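Die Hausordnung für Türen

Als ich im November die Stelle in Zokumitz antrat, glaubte ich noch, eine Tür sei eine Tür. Man drückt die Klinke, man geht hindurch, und wenn man gut erzogen ist, macht man sie hinter sich wieder zu. Meine Vorgängerin, die mich in der ersten Woche einarbeitete und dabei unablässig Pfefferminztee nachschenkte, lächelte darüber, so wie man über ein Kind lächelt, das den Mond einpacken möchte, und legte mir einen grauen Ordner auf den Schreibtisch. »Jevitz, Verhaltensregeln im häuslichen Flur« stand darauf, und es waren 60 Seiten.

Jevitz, das war unser Haus, ein Haus, das es nur im Rechner gab, mit Ziegelwänden und Holzfußboden und Bildern, die sich irgendwann jemand ausgesucht haben musste, und durch dieses Haus ging, rollte und tastete sich von morgens bis abends Cuervo. Meine Aufgabe war es, ihm dabei zuzusehen und aufzuschreiben, ob er sich an die Regeln hielt. Mehr war es nicht, und meiner Mutter konnte ich es am Telefon trotzdem nie so recht erklären.

»Fang mit Regel 3 an«, sagte meine Vorgängerin, »die ist die schönste.«

Regel 3 lautete: Wer eine Tür berührt, hat vorher zu bedenken, dass jemand dahinter stehen könnte. 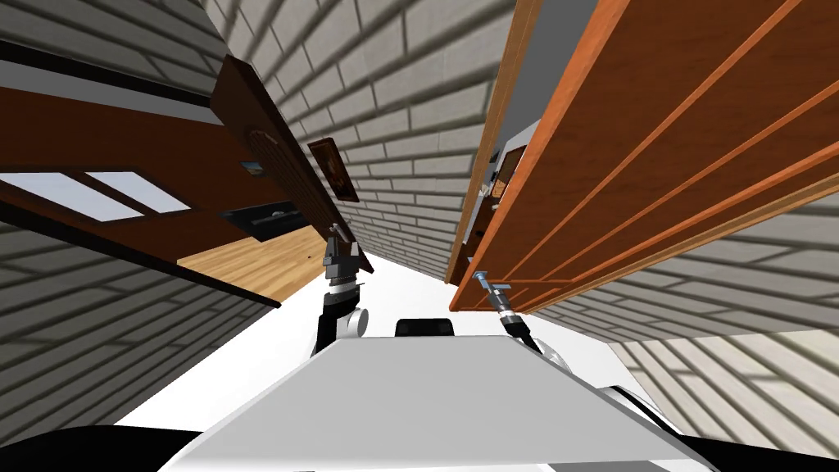
Der rechte Greifer an der Unterkante der Tür, der linke aufgerichtet.

Ich las den Satz zweimal und dann noch einmal laut, und weil der Tee so gut war und draußen schon die Laternen brannten, kamen wir darüber ins Reden. Wie soll denn eine Maschine bedenken, fragte ich, und sie sagte, das wisse sie auch nicht, aber langsam sein könne sie, und das sei von außen gesehen schon recht ähnlich. Ihr Großvater sei Briefträger gewesen, der habe an jeder Tür einen Augenblick gewartet, auch an denen, die ohnehin immer offen standen, und den hätten die Leute gemocht bis hinauf zu den letzten Höfen.

So saß ich also an den Dienstagen, wenn die Durchläufe für die Firma Stinuvby anstanden, vor meinem Bildschirm und machte Häkchen. Geschwindigkeit vor der Tür: eingehalten. Abstand zu den Wänden: eingehalten. Zweiter Arm in Ruhe, solange der erste arbeitet: nun ja. Über diese Zeile haben wir uns ganze Nachmittage gestritten, denn was ist Ruhe bei einem Arm, und darf er sich denn gar nicht rühren, wenn der andere sich so müht? Ich schrieb schließlich an den Rand: »Ruhe heißt, dass er nichts Eigenes anfängt.« Das steht heute noch so in der Fassung, die gilt, und ich gebe zu, dass ich ein wenig stolz darauf bin.

Manchmal, wenn ich spät noch allein im Büro war, ließ ich mir den Flur anzeigen, nur so, ohne Liste. Ich kannte den Schrank mit seinen Griffen und die orangebraune Tür am Ende bald besser als mein eigenes Treppenhaus, und die Zimmerpflanze hätte ich mehr als einmal beinahe gegossen.

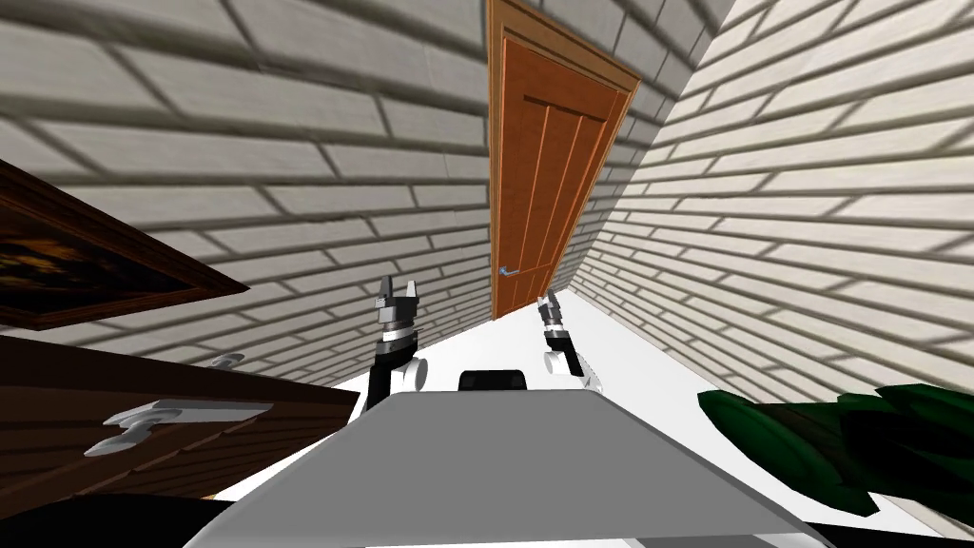
Im Flur, beide Greifer erhoben, am Ende die Tür mit der silbernen Klinke.

An einem solchen Abend fiel mir auf, dass im ganzen Ordner nichts darüber stand, was nach der Tür kommt. Es gab 40 Seiten über das Herangehen, das Anfassen, das Drücken und Ziehen, und kein Wort über das Zumachen. Ich rief meine Vorgängerin an, die inzwischen im Ruhestand war und beim Abwaschen, ich hörte die Teller. Sie schwieg eine Weile. Dann sagte sie, das habe sie wohl vergessen, bei ihr daheim seien die Türen eben immer offen geblieben, wegen der Katze.

Wir haben die Regel dann gemeinsam geschrieben, sie am Spülbecken und ich am Schreibtisch, und es hat bis kurz vor zehn gedauert, denn sie wollte unbedingt die Katze darin haben. Als ich nach Hause kam, wartete ich vor meiner Wohnungstür einen Augenblick, ehe ich aufschloss, und drinnen machte ich sie leise hinter mir zu.

Zuletzt aktualisiert im November
14 Kommentare · 2 Mal geteilt
Kontakt | © Alle Rechte bei der Autorin | Nach oben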